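The Second Trial

The Skendov Institute required that all comparative trials be held in a domestic setting, and so the August session was convened in a dining room with the curtains drawn. Hina Gilani presided. She read the rules aloud, although both operators had signed them. Each gripper would be allowed 200 attempts. Fruit was to be placed inside the red tray and released without bruising. Conversation was not permitted.

"The Flustley pads are rated to 80," said the operator on the left.

"That is conversation," said Ms. Gilani, and entered it in the log.

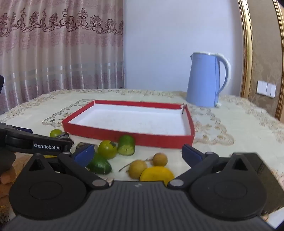 Hand-held gripper with blue pads, open before the tray. A second unit reaches in at left.

The Pruvlow assessment form provided 10 lines for remarks. Ms. Gilani had never used more than one. On this occasion she filled 9 of them, in small upright script, and the operators grew uneasy. Neither could read her handwriting from across the table.

Near four o'clock she instructed that the wood be attempted. Wood did not appear in the protocol. The senior operator, Farooqui, observed this respectfully and was told that the protocol had been amended.

"When, madam?"

"On line six."

He closed the pads.

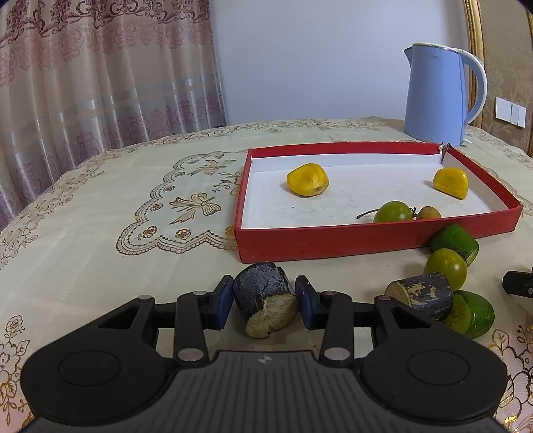

Wood sample held between the finger pads. Two yellow fruits in the tray.

Ms. Gilani leaned forward and studied the pale end of the piece for some time. Then she capped her pen and asked him, in a voice the log does not record, whether he could feel it.

"A little," said Farooqui. "Through the handle."

She turned the form over and began to write on the back.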